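Hi Gilang,

Quick update on the Rarby table layout, since the October payment is coming up. The tabletop is covered and taped off into sections, and the bowls are out so we can see how much room each one needs.

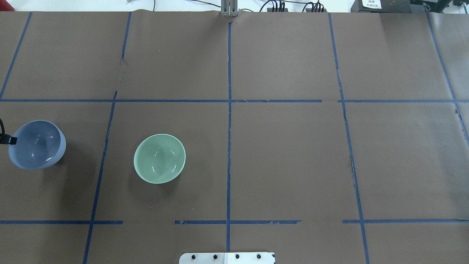
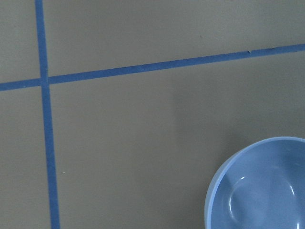
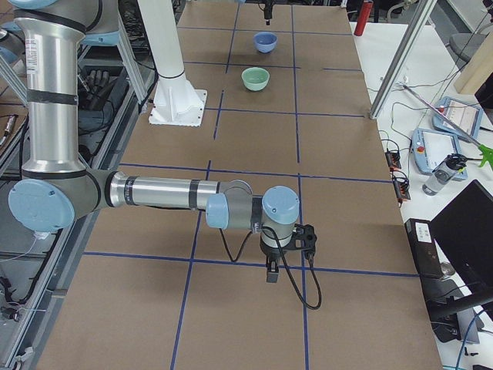 2 min read

I like the blue tape a lot - it's easy to read from any side of the table! The lines aren't perfect, though. A few spots are frayed and I'd like to redo those before Murthy comes by. We've spent $200 so far, mostly on tape and table covering, and I have 12 bowls on order from Rumetti (they promised 16, but the rest are delayed). Could you let me know if the leftover money can go toward plates? I'd love to try those next.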